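Essay workshop notebook, September, second session
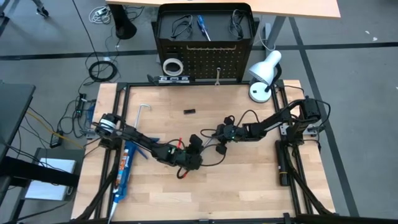

Started at 5 past the hour, Milagros reading first. Her piece on the Rirkimby cinema is down to 1292 words from the version she sent in winter. The opening is now the drive home after the film, and the film itself doesn't come up until page two. Salma wanted the title of the film sooner. I'd leave it where it is.

Notes on the draft:
The paragraph about her brother's car still reads like a second essay. Cut or move to the end.
"Luminous" used twice. Lose both.
Dialogue in the lobby is good — keep the bit about the parking ticket.

Tiburcio brought 622 words on seeing a band at nineteen. Tense slips from past to present halfway through and he hadn't noticed. Auður thought the present was stronger. He'll try the whole thing that way for next session. I asked whether the band needed naming at all and we didn't settle it.

Exercise: 20 minutes on leaving a theatre, no adjectives of colour. Mine went nowhere after the first line, though I may keep the coat check.

Nyaga (the journal) has replied about the group submission. They want bios in third person, two sentences each, and no list of prizes. Ourania to collect them. Mine still mentions Flolska, which folded, so rewrite.

To do: photocopy the Grindus essay for everyone, single-sided. Return Auður's marked pages.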